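Home Contents Previous Next Download Cite

4. Bowls, bottles and the things left next to them

The written survey asked people at Trirnesgate what they do with a bowl when it isn't holding food. We got 485 usable replies. Most of them short, a few very long, and a fair number about something else entirely. Coding was done in March against the list from section 3 and wasn't changed afterwards, except that "stand" and "tray" were merged. More on that below.

4.1 The bowl as a place to put a bottle

Plenty of replies mention standing a drinks bottle in a bowl. Reasons given: drips, mainly, then wanting both things carried in one go. We had not expected this to be a catagory at all. Figure 2 is the table-top set we refer to from here on, parts (a) to (d). In (a) the pink bowl is the right way up with the capped water bottle standing inside it, and the screwdriver lies to the right. We code this as "in". The bottle comes up above the rim, so it isn't stored in the usual sense of the word, but respondents were happy to call it put away.
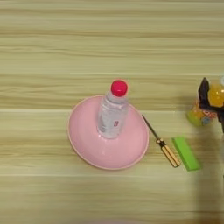
One respondent disagreed strongly with the whole idea, writing that a bottle in a bowl is two things in the way instead of one, and that she would sooner find them both in the cupboard where they belong. Similar remarks turn up elsewhere, nearly always from people who share a kitchen. We kept them in under "in" with a note.

The tray merge. People who wrote "tray" and people who wrote "stand" were describing the same habit as far as we could tell: a dish goes down, something goes on it. What varied was the word for the dish. Plate, saucer, shallow bowl, "the flat one". Seen from above a plate and a shallow bowl are easy to mix up anyway, and our two coders split on this more than on anything else. Figure 2(b) has the pink dish with nothing standing on it. Coded as "plate", and the code "clear" for contents.

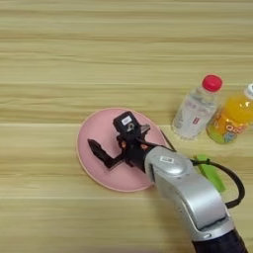 4.2 Upside down

Upturned bowls were rarer. Replies fell into two lots. Draining after washing up, which everyone does and which we left out of the count. And using the underside as a raised spot for something else, which fewer people admit to. A reply from the Tretero flats: "only if the table is full". Another: "looks daft, works fine".

Figure 2(c) shows the second kind. Bottle upright on top of the inverted bowl, screwdriver and a green block on the table to the right. We asked whether this counts as storage, as display, or as neither. Neither won, by a wide margin. It's worth saying that the wording of the question was poor (the Schumacher pilot had the same problem) and we would ask it differently now. The green block got called a sponge by most and a rubber by some; we didn't press the point and use "block" throughout.

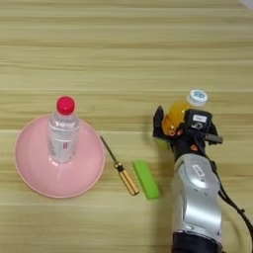
4.3 Tools among the crockery

The screwdriver bothered people far more than the bottle did. Food things and tools on one surface, a firm no from many. Yet the same respondents keep scissors, tape and spare fuses in a kitchen drawer. Nothing in our data explains the diffrence. Possibly drawers don't count becuase they shut.

Back to the bottle for one last case. Where the dish is shallow, "in" and "on" run together, and Figure 2(d) is the item that gave us the most trouble: bottle standing on the pink dish, towards its upper side and not in the middle. First coder "on", second coder "in". Settled as "on". The Enix scheme has a separate code for off-centre placing. We didn't use it, too few replies to bother.
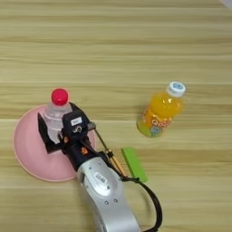

A reader of the draft dated 2025-04-19 objected that in and on should never have been separate codes, as nobody talks that way at home and the bottle is in the same place whatever you call it. Fair. We ran the table again with the two joined up and the order of the top 3 habits stayed as it was. Both versions are in the appendix, joined one first.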